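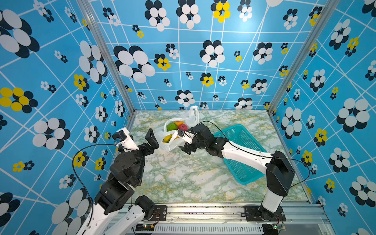
Flovmont Peel & Paste Wallcovering

Sold by the double roll. Ships flat rate anywhere in the lower 48.

Okay, so I'll admit up front that I sell a lot of wallpaper and I don't love all of it. Some of it I carry for the simple reason that people keep calling up and asking. Flovmont I carry because I put it up in my own downstairs bathroom in February and I still like walking in there, and that's more than I can say for the border I had up before (ducks, don't ask).

It's a prepasted vinyl-coated paper. You fill a water tray, roll your strip through it, fold it back on itself for a couple of minutes so the paste wakes up, and hang it. That folding part is called booking and the instructions on the label make it sound much harder than it is. If you've ever folded a wet beach towel you'll be fine.

What I like best is how long you can slide it around. My first strip went up crooked, I peeled the whole thing back off, hung it again, it was still crooked, and the third time it went on straight and stayed there. Try that with the Lirnarus paper and you'll be picking little white shreds off the wall all evening! I do still stock Lirnarus, and the colors are lovely, but I steer beginners away from it and I'm not going to stop.

Patterns

There are 15 in the current book. Florals, a few stripes, two plaids, and a whole section of big cheerful retro prints that have been selling like crazy to people doing kids' rooms and laundry rooms. The big prints have a long repeat, so you'll waste more paper matching them up. Please order an extra roll. I know it feels like I'm just trying to sell you a roll, but unopened ones can come back to me for a full refund, and if you run short later you may end up with a different dye lot that's a hair off. A hair off is all it takes. You will see it every single morning.

Sample cuttings are $2 each and I take that off your order. Tape them up and look at them at night with the lamp on, too.

Corners

This is what I get the most phone calls about. Don't try to wrap a full strip around an inside corner. It'll look great for a day and then it dries tight and pulls away, and now you have a hollow tube running down your corner that somebody will poke a finger through. Measure from your last strip to the corner, top, middle and bottom, take the biggest number, add half an inch, and cut your strip to that. Hang it so the extra bit just turns the corner. Then drop a fresh plumb line on the new wall and hang the leftover piece to that line, overlapping the little turn.
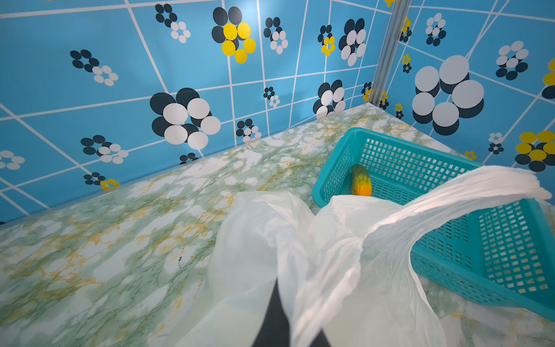
You will lose a bit of the pattern match in there. On a busy print it doesn't bother me at all, and on a stripe it bothers me some, so I try to put that corner behind the door. For outside corners that get bumped, Nartey makes a clear plastic guard that sticks right over the paper, and I keep those in four and eight foot lengths.

Tools

You don't need much. A water tray, a smoothing brush, a seam roller, a plumb bob, a wide putty knife to trim against, and a big pack of snap-off blades. Use a new blade way sooner than you think you should. I go through one every couple of strips, and every torn edge I've ever made was me being cheap about it. The Hekent starter kit has everything on that list except the blades, and the brush in it is nicer than it needs to be.

Prime your walls first, please. Bare drywall will grab the paper and you'll never get it off again without taking the drywall along.

The details

Double roll covers about 56 square feet before waste
Prepasted, washable, strippable
Fine for bathrooms with a working fan
Not for textured walls unless you put up liner first
Orders over $100 get a free seam roller
Orders over $200 ship free

I take checks, money orders and most cards. Most patterns go out the next business day, but the plaids come straight from the mill and take longer. If you're stuck on how many rolls to get, send me your wall heights and widths and I'll work it out for you, or call the shop and ask for Kai. If I'm up a ladder leave a message and say your number twice, the machine is terrible.

Kai Reuter
Prices good through August 2000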